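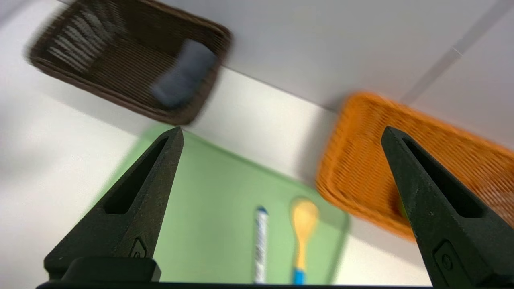

Is the Wallum book still going to be ready for the printer in August?

The pictures and the main essays will be ready by then, but the index and one of the shorter essays will follow a few weeks after, and we would like to move the print date to suit.

We put that first because it was what you asked when we spoke on the phone, and it seemed unkind to make you read the whole report to find it. The rest of this goes into how we got here and what we'd like to do next, and we hope you'll forgive us if it wanders a little. It has been a busy stretch and there is a lot we have wanted to tell you.

Where the book stands

When you agreed to support us, Wallum was a pile of negatives in biscuit tins and a rather hopeful outline. The scanning is now finished. All 3073 negatives have been cleaned, scanned and given a file name that matches the sleeve they live in, and the sleeves themselves are in proper archival boxes at last. Lingyun Yu did the bulk of this over the winter, mostly in the evenings after her own work, and we can't thank her enough. The last tin was the worst. Somebody had once stored it beside a hot water system and the strips had curled so tightly that they had to sit under glass for days before they would lie flat enough to scan. A handful never did come good, and we have kept those as they are, with a note, in case someone cleverer than us comes along.

Choosing the pictures has been slower, and much more argued over, than any of us had planned. Kaiwen Lu laid out small work prints on the floor of the hall and we walked around them in our socks for the better part of a month. The first selection leaned heavily on the beach and the sugar mill, the pictures everyone in town already knows and loves. They're wonderful, and most of them are still in, but a book made only of those would have told people what they'd come expecting to hear. We went back and looked again at the kitchens, the back verandahs and the long run of pictures from the bus depot, and that's where the heart of the book has ended up. Kaiwen's sequence now opens with a woman asleep on a bench at the depot, her shoes beside her, and we've all stopped wanting to move it.

The essays

You'll remember we promised six essays. Four are finished and edited. Rongrong Wei's piece on family albums is the longest and, we think, the one readers will come back to. She writes about how a picture taken for a grandmother overseas is a different sort of picture from one taken for the mantelpiece, even when it shows the same child in the same dress, and she does it without a single word you would need to look up. We had asked her for something shorter and are very glad she took no notice.

Shengli Liang has written on the printing of the period, the papers people could get and the ones they wished they could get. It was a bit technical in the first draft. He and I sat at his kitchen table and went through it line by line, and it now reads like Shengli talking, as it should.

The 2 essays still to come are the one on the mill strike pictures and the short afterword. The strike essay is with its author and is going well. It has been held up by permissions, and I'll come to those. The afterword was to be written by a critic who has had to withdraw for family reasons. We have asked Shiyu Xue to take it on, and she has said she will, provided she can see the final sequence first. That seems fair to us, but it does push the date.

Permissions

We underestimated this part, and I'd rather say so plainly. The photographer's estate has been generous from the beginning and signed everything we put in front of it. The trouble is with the people in the pictures. There's no legal need to ask most of them, but we told the town we would try, and we have tried. Letters went out, then phone calls, then in a good many cases a cup of tea and a slice of something. Nearly everyone has been delighted. A few have asked for a name to be left off, and we've done that gladly. One family would prefer that a picture of their father on the picket line not be printed. It's a very strong picture and the strike essay was partly built around it. After a good deal of talking we have taken it out, and the essay is being reworked. I believe that was the right decision, though I won't pretend it didn't hurt.

Design and printing

Jorton have sent 2 sets of proofs. The first was too dark — the verandah pictures had lost nearly all their shadow detail, and the faces under the hats had gone altogether. The second is lovely. The paper has a little warmth to it without going yellow, and the blacks are deep but still open. We have chosen the uncoated cover in the grey-blue. I've kept a copy of the proof aside for you and will post it with the signed version of this report.

Money

Spending is in line with the budget except in the one place. Postage and travel for the permissions work came to more than we'd allowed, and we have covered it from what was left over in scanning, where Lingyun's care saved us a second round. We are not asking for more. The printing money hasn't been touched.

What we would like from you

We'd be grateful for your agreement to a later print date, and to the change of author for the afterword. If you are happy with both, a short email is plenty, and I will let Jorton know the same day so they can hold the paper for us.

We'd also love to have you at the hall when the final sequence goes up on the wall. Mornings are best, as the light comes in from the side and the prints look well in it. The kettle is always on by nine.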